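Setting up the fixture plate on a two-arm cell

If your cell has two arms working over one dotted mat, the plate in the middle is the part everything else depends on. I love this job! It's fiddly for the first half hour and then suddenly both arms agree about where the world is. Yichen Kong and I set up the Ren cell at Polville in February, and I've rebuilt the same routine in the simulator so you can practise without bending anything real.

Before you start

Load the cell file and send both arms to home. Open the grippers fully and drop the speed limit to 30 per cent. If you came from the older Plamia template, delete its plate offset first or you'll chase a ghost error all afternoon (I did).

Step 1. Place the plate

Put the plate near the middle of the mat, well inside the reach of both arms. It doesn't have to be square to the table. A bit of rotation is fine — the cell stores the angle as well as the position — but it does have to stay put once you've started.

Step 2. Teach each arm

Pick arm A and jog it to the first corner of the plate. Save the point, go on to the next corner, and do all four. Retract straight up before you swing sideways. Now do the same with arm B, starting from the same corner and going in the same direction. Mixing up the direction is the classic mistake, and you'll get a plate that seems to be lying upside down.

Step 3. Test with a block

Set an orange block on the plate and bring one arm down from above, slowly, with the other parked open and out of its path. Close at low force. If the block turns as the fingers meet, your angle is off and you need to go back to Step 2. 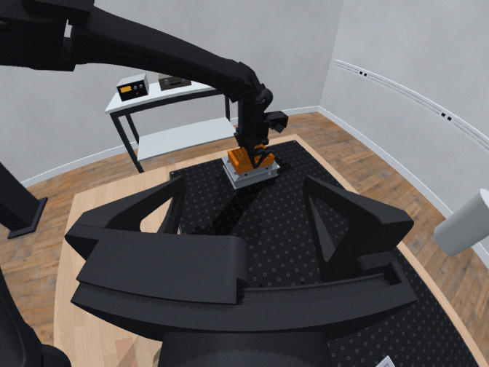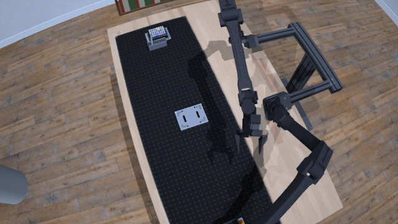 The simulated cell: a grip on the orange block in the first view, the bare plate with its two slots in the second.

Repeat the grip 7 times with each arm. I like to nudge the block a little between tries, as a perfect start position hides all sorts of sins.

Step 4. Save and label

Export the calibration under a new name and write down the mat position as well. Corina Lüthi at Promeck keeps hers in a plain text file beside the cell file, and I've happily stolen the habit.

If it goes wrong

Fault 226 means the two arms disagree about a corner. Clear it, re-teach that corner on both arms, and run the test again. If the gripper stops short of closing, check whether the travel limit is still set to 800 in the gripper tab. Put it back to the value in your cell file and have another go!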